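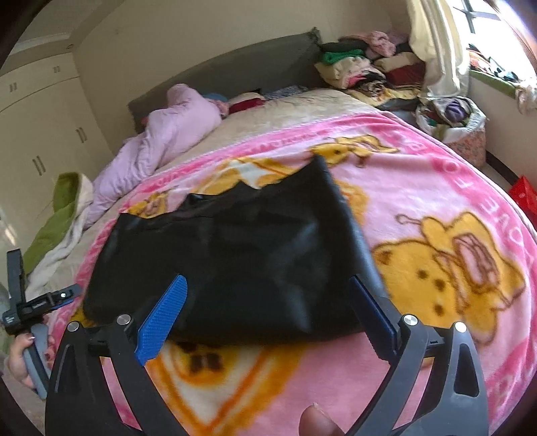 Folding robot pulled from laundry line after 50-minute argument with a leather jacket

2 Apr 2020

A two-armed folding machine at the Farquharson garment laundry has been switched off since last week, after it spent 50 minutes trying to fold one black leather jacket and then moved while an operator had her hand on the table. Her finger was pinched between the pads. She was treated with a cold pack from the first aid box and finished her shift. The jacket, according to the incident report, sustained "light marking to left sleeve."

The machine is made by Cimitz and runs on the company's Cleria folding software. It went in last September to deal with shirts, towels and hotel robes, and had done so without much complaint. Outerwear was added this spring, when Farquharson took on a contract for theater costumes and found itself with rails of things that do not behave like towels.

Rhona Semple was running the line on the late shift. She put the jacket on the table, pressed start and went to load the next cart. When she looked over, the arms had taken hold of a fold at the front, lifted it a few inches and let it slide back. They then did it again.

"I thought, well, it's being careful," Semple said. "It's an expensive jacket. I'd be careful."

It was careful for quite a while. The log from that evening, which Cimitz has shared with the laundry, shows the arms repeatedly reaching for an edge in the middle of the back, where no edge exists. The software had picked out a bright streak of reflected light and decided it was a hem. Each time the pads closed they got a little pinch of leather or none at all, the garment settled, the streak moved, and Cleria cheerfully noted that it had found a new hem.

There is a limit on how many times it may do this. In the manual the limit is two failed grasps, after which the cell stops, lights an amber lamp and waits for a human being. On the machine at Farquharson it was set to 1000. Alasdair Morrison, who looks after installed machines for Cimitz, said the higher number had been used for bench testing before delivery and should have been put back.

"It's one field on one screen," Morrison said. "I've looked at that screen a lot this week."

The retry limit explains the wasted evening. The pinched finger is a separate matter, and the one that has kept the machine off.

When Semple finally decided that the jacket was not getting any more folded, she opened the gate at the front of the table. The arms stopped, as they should. She reached in to pull the jacket out. Five seconds later the right arm came down and closed.

Opening the gate puts the cell into a pause. What it did not do, on this version of the software, was stop the clock on the grasp that was already in progress. When that clock ran out, Cleria recorded a failed grasp, started the next one and sent the command to the arm. The gate circuit should have blocked the command anyway. It did block everything that would have moved the arms sideways. Lowering and closing were on a different output, and that output had been left off the gate circuit when the table was rewired for the wider outerwear mat.

So it took two mistakes and a shiny jacket. Cường Lại, the controls engineer who traced the wiring, wrote in his report that either mistake alone "would have been an annoyance." The pads close with the force of a firm handshake, and he tested this on himself, with the gate open, before anything was changed. His report gives the result as "confirmed."

Cimitz has written to every customer using the wider mat and asked them to leave outerwear off the machine until the output has been checked. Sites that only do flatwork have the old wiring and are not affected, though they have been told to look at the retry field as well. Three other tables have turned up with 1000 in it. One of them belongs to Cimitz and sits in its own showroom.

The software change is small. Opening the gate now cancels the grasp outright, and closing it again does nothing until somebody presses start. The retry number can no longer be set above five from the operator's screen, or from any other screen that Morrison could find.

That leaves the jacket, and the question of why a machine that can fold a hotel robe in less time than it takes to say so should be beaten by a streak of light. The answer, from the people who train it, is that it had hardly seen any leather.

Cleria learns from recordings of people folding things by hand, or nearly by hand. The folder holds a gripper in each fist, with the same kind of two-fingered jaw that the robot has, and works through a garment while a camera on the tool takes in the view. Most of the early recordings were made with cotton on plain tables in good even light. Elspeth Gunn, who runs the recording work for Cimitz, said the collection had been heavy on T-shirts for the simple reason that people own a lot of T-shirts.

"You ask for variety and you get forty colors of T-shirt," she said.

New recordings are now being made in ordinary rooms, on beds, with windows behind them and whatever bedding happens to be there. Black leather is at the top of the list. It throws back the light in patches and goes nearly solid black everywhere else, which leaves a camera with very little to say about where a seam is. Put it on a loud blanket and the software has the opposite trouble at the border, with a great many edges on offer, most of them belonging to cartoons.

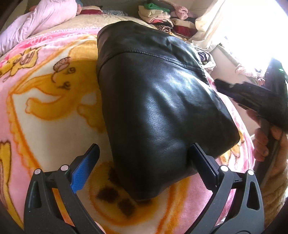

Hand-held grippers and a folded leather garment on a printed blanket.

Gunn said she would sooner have the difficult recordings than the neat ones. Folders have been told to leave their failed grasps in, along with the part where they stop, think about it and take hold somewhere else. The early instructions said to cut those bits. As a result the robot had watched a large number of people succeed at the first try and had formed, in her words, "a very sunny view of folding."

The grippers for the recordings come from Hendico, which makes them with swappable pads. The laundry at one point asked whether stickier pads on the robot would have solved the problem. Lại thinks they would have solved it for the robot and made it worse for the jacket, and possibly for Semple. The pads on the machine are staying as they are.

At Farquharson the line has gone back to folding outerwear the way it did before the spring, on a long table with two people at it. Innes Aitken, the site manager, said the costume contract is on schedule and that the machine will be restarted on towels first, once the gate output has been tested by somebody who does not work for the company that wired it. He has not set a day for it. Leather will come last, if it comes at all.

Aitken was asked whether the jacket's owner had been told. He said the theater had been very decent about the sleeve, and that the wardrobe department's only question was whether the mark could be matched on the other side.

Semple has asked for two changes of her own. She wants the amber lamp moved to where it can be seen from the carts, and she wants the stop button made bigger. The lamp has been moved. The button is the standard size and Cimitz says it can't be altered without a new certificate, so there is now a large yellow board behind it with an arrow.

She has also kept a copy of the log from that evening, which runs to several pages and gives every attempt a line of its own. The last column is headed "confidence." It went up slightly toward the end.

Sites with the wider mat should keep the machine isolated at the wall switch while the cover is off the control box, and should not rely on the gate for this. Cimitz is sending a replacement cable with a blue tag, and the old one is to be cut up before it goes in the bin.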